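ok thread. people keep asking what its like at work now that the folding and sorting tables went over to the arms so im just going to type it all out on my break. 9 minutes left on said break. go

background: I'm at Mernadau, the warehouse out past Drelov. hats, bags, aprons, blank stuff that gets embroidered or gets shipped plain. I'm on returns. have been on returns since before they repainted the dock

returns used to be: open bag, look at hat, smell hat (yes), check sweatband, check strap, decide. A stock, B stock, rag bin. then you shape it, nest it, stack it. all day. your thumbs know what a good brim feels like

now the arms do the pick and nest part. two-arm stations. we do the deciding part, and the fixing part, and the standing there part

the standing there part is what I want to talk about mostly

so a full carton comes in at 4000 a week in the busy stretch, sorry, 4000 HATS a week, not cartons lol. used to be split across the whole table crew. everybody had their own pile and their own pace. if you were having a slow morning you could have a slow morning and make it up after lunch

arm doesnt have a slow morning. arm also doesnt have a fast one. it goes at the one speed and you're feeding it, so now thats your speed too

Konrad (Konrad Tokarz, lead on my shift, good guy, put his name in bc he asked me to) says he gets home less sore and more tired and he can't explain it to his wife. I get it completely

soft hats are the worst for it. a stiff trucker style is fine, it holds a shape, arm gets it by the brim and off it goes. canvas dad caps and anything knit just slump. every one lands different. grab a brim and you get two hats. grab a crown and it folds 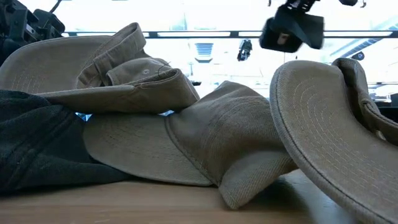
RETURNS / SOFT GOODS

tan canvas ones plus a dark one, all in a heap. a person does that in a few seconds without looking, talking to somebody the whole time. I have watched a station think about a heap like that for what felt like a full song

also see the loose thread on the one? thats a B stock question. is it a snip or is it a seam going. you pull it a tiny bit and you know. that call is still ours and I hope it stays ours

ok back. that was lunch not break, different day too, whatever, continuing

what changed thats good, bc I'm not here to just complain:

wrists. mine were bad. November two years ago I was sleeping in a brace. havent worn it since spring

the nesting. hated nesting. brim in brim in brim, same twist every time. do not miss it, will never miss it

the noise is less than I expected. kind of a whine and then a click. you stop hearing it by the second week, and then it stops for a fault and the quiet makes everybody look up

what changed thats bad:

the talking. we used to stand across from each other at the long table. now stations are side by side facing the arms and you'd have to lean way back to see a face. I learned about half my coworkers lives over that table. the new people, I know their names off the shift board

the pay sheet. job title went from "sorter" to "station attendant" and the rate stayed put. I asked if attendant is a step up. got told its "a lateral". ok

the count. there's a screen now with picks per hour per station and it has MY initials under it. when it misgrabs thats in my number. when I clear a jam thats also my number, as a stop. brought this up at the meeting and Svetozár Urban from the office actualy wrote it down, so credit to him. they took the initials off for two weeks. then they came back

he says its a setting that resets with the update from Salehi (the outfit that does our software). maybe so

people ask did anyone get laid off. no. what they did is not replace. 53 of us on days when it started, 40 now. folks moved away, retired, one went over to the Skurnuvholm site for the shorter drive. no cake and no announcement, the table just got shorter and then they took the table out

I took a piece of the table home btw. corner piece. its a shelf now. has somebodys pen marks on it from tallying, groups of five, no idea whose

the part I did not see coming is training. they asked the long timers to show how we pick up a hat. like, slow. over and over. and you realize you have no idea how you do it. I kept pinching behind the button with two fingers and giving a little shake so the bottom one drops off. never knew I did the shake. 9 years of shaking hats

Konrad doesnt shake, he blows on it. puffs the crown open. good luck teaching it that one

do I feel weird about teaching it. some days. I got the same hourly for it and a chair, and the chair was nice

somebody in the replies last time said "just learn to run the robots". bud I do run them. I reset it, I wipe the pads, I know which one drifts left when the dock door is open. thats running them. its the title that says attendant

what I'd ask for if anyone asked: turn the stations so we face each other. take jams off the count. put the shake thing in writing somewhere with our names on it

ok horn went. more later if theres anything, wear your hats so they dont come back to me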